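Huswood
Tableware / Small dishes / Skikis dish, light blue

Skikis small round dish, light blue

Product code: 864
Sold in: boxes of 3
Diameter: 124 mm
Colour: light blue
Shape: round, shallow, with raised rim
Other colours: white, sand
Availability: in stock at Galtthorpe

Product details

The Skikis dish is the smallest piece in the range. It is a shallow round dish with a sloped side and a flat base, meant for the things that go on a table beside the main plates: olives, butter, dipping sauces, sugar lumps, a spoonful of chutney. Customers also buy it for tea bags and for rings by the sink.

The dishes are glazed stoneware, made for us by Kazemi to a pattern drawn by Yasaman Rostami. The glaze covers the inside, the rim and the outer wall. The foot is left unglazed and is ground smooth before packing, so it will not mark a painted or oiled table in normal use. Please lift the dish and don't drag it, as grit caught under any unglazed foot can scratch.

Light blue was added to the range in January 2018 and uses the same clay as the white and the sand. Colour varies slightly from one firing to the next. If you are adding to dishes you already own and want as close a match as possible, send us the batch letter stamped on the foot and we will look for the nearest we have.

The colour is pale and shows up well on dark and mid-brown surfaces. On a white cloth it looks fainter, and some people prefer the sand for that reason.

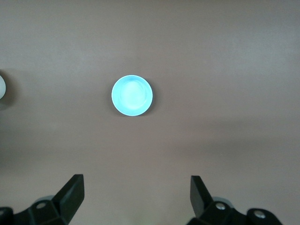
Can I put the dish in the oven to warm something through?

We don't recommend it. The dish is safe in the microwave and the dishwasher, but it has not been made for oven use and a quick change of heat can craze the glaze. For baked dips and melted cheese, use the Skikis ramekin, which has a thicker wall.

Sizes in the Skikis range

Small dish – 124 mm
Side plate – 156 mm
The cup, the ramekin and the serving bowl are listed on their own pages.

The small dishes stack inside one another. The side plates stack separately, and the small dish will sit on top of a side plate if you want to serve a sauce with bread or crackers.

Care

Wash before first use. Dishwasher safe on a normal programme. For hand washing, use warm water and a soft cloth or sponge. Wire wool will dull the glaze and should not be used.

Tea, turmeric and beetroot can leave a stain if they are left to dry overnight. Soak the dish in warm water with a teaspoon of bicarbonate of soda for an hour, then wash as usual. Grey lines left by metal cutlery are deposits on the surface and can be rubbed off with a mild cream cleaner.

A chipped dish should not be used for food.

Packing and delivery

Each box holds three dishes of one colour, with a card divider between them. We don't split boxes or mix colours within a box. The box and dividers can go in with paper recycling.

Orders are packed at our Galtthorpe warehouse. Small orders go by parcel post, larger ones by carrier, and you will be sent a tracking number either way. We can hold an order for a later date if you are moving house or waiting for a kitchen to be finished – put the date you want in the notes box at checkout.

The warehouse closes for stocktaking during the first week of July each year. Orders placed in that week are sent out when we reopen.

Breakages and returns

Please open the box when it arrives and check the dishes. If one is broken, keep the packaging and send us a photograph of the damage and the outer label. We replace single dishes in this case, so there is no need to return the others.

Unused dishes can be returned in their original box for a refund or exchange. Return postage is paid by the customer unless the goods are faulty or we sent the wrong item.

Trade orders

Cafes and guest houses can order the small dish by the case. Case prices are not shown on the site. Contact Yasaman Mohammadi in the trade office with the colour and number of boxes you need, and say whether you would like a sample first. Samples are charged at the single dish price and the cost is taken off your first case order.

Also in this range
Skikis side plate
Skikis cup
Skikis ramekin
Skikis serving bowl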